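Search this site Go

3.2 Message recall among stallholders

The Zasell campaign reached traders in the Urska and Navarrete markets through spoken announcements and printed cards. Recall was measured 14 days after launch. 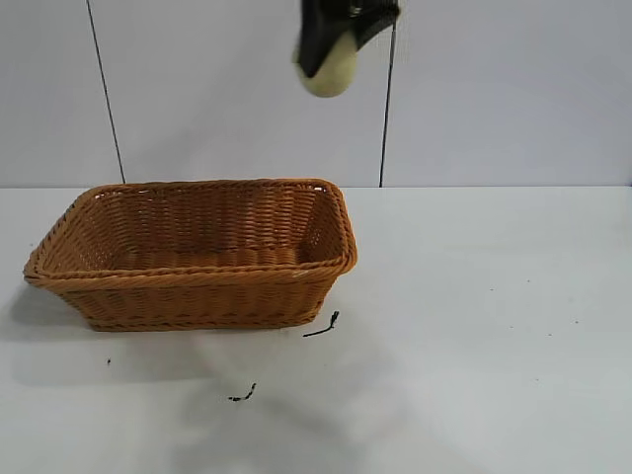 Recall was higher for the spoken slogan than for the card. Traders sorted the cards by topic during the interview, and a shallow rectangular woven basket is open enough for cards to be read without lifting them out. Sorting took up to 15 minutes.

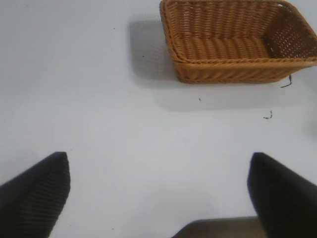

Traders in Mandholm, added in October, heard the slogan only.

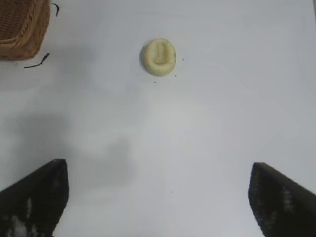 Their scores were therefore excluded from the card analysis.

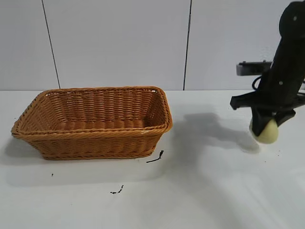
Figure 3. Woven basket on a white tabletop, empty.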